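**Usance Calls County's Ballot Review "A Summary of Itself," Asks Court to Open the Log Sheets**

*Watchdog group says the ruling in the Grevska recount case settles less than officials claim*
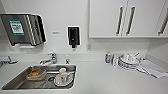 GREVSKA, March – Usance, a nonpartisan election records group, said today that it will ask the appeals court to reconsider its refusal to release the handling logs for 882 mail ballots set aside in the Grevska county commission race. The court turned down the group's first request in a two-line order. It gave no reasons.

County officials greeted that order as proof that the count was sound. Usance does not read it that way. The judges did not say the count was right. They did not say it was wrong either. They said they would not take up the request on the schedule the group had asked for, and a great deal has been hung on that since.

"We keep hearing that the court has spoken," the group said in a statement. "We would like someone to point to the sentence where it did."

The race was decided by 321 votes. Of the 882 ballots set aside, the county says most had signature problems and the rest came in late. It has not said how many fall in each group. A voter who signed badly has a right under county rules to fix the mistake, and a voter whose envelope came in late does not, so the split matters. The county's published review runs to 50 pages and never gives it.

Usance has also been asked whether it is working for the losing side. It is not. The group takes no money from candidates or parties, and it has been just as hard on the claims coming out of the Iordache campaign, which told supporters that ballots were "dumped" and has yet to file a single sworn statement saying so. Usance asked the campaign for its evidence twice. It got back a fundraising letter.

**What the group is asking for**

The new filing makes two requests:

- The handling logs for the 882 ballots, with voter names blacked out.
- The contract between the county and Cosum, the vendor hired to check signatures, along with any reports Cosum sent back before the count was certified.

The county has said the logs are private and that the contract contains trade secrets. Usance has its doubts on both points. Logs of this kind were handed over after the last commission race with no fuss at all. As for trade secrets, the group is not asking how the signature software works. It wants to know what the county paid for, and who had the last word when the software and a clerk disagreed.
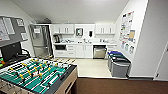 *Break room with foosball table and kitchenette.*

Cosum has said in writing that a trained person looked at every rejected signature. That may be so. The county's own staffing sheet for that week lists 2 people on signature duty for the evening shift, and the review does not explain how the work was shared out. Usance is not saying the job was skipped. It is saying that a promise in a letter is a thin thing to rest an election on, and the logs would show in an afternoon whether the promise was kept.

The group is not asking for a new election, and it is not asking the court to change the result. If the logs back up the county, Usance will publish them along with a plain statement that they do.
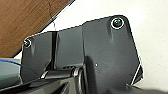
**What happens next**

The county has until the end of the month to answer the filing. The court may then hold a hearing, rule on the papers, or send back another two-line order – Usance is preparing for the last of these and would be glad to be wrong.

Copies of the filing, the first order and the county's review can be had from the Usance office on request. Reporters who want the staffing sheet should ask for it separately, as it is not part of the court record.

**About Usance**

Usance collects and publishes local election records. It does not endorse candidates.

\###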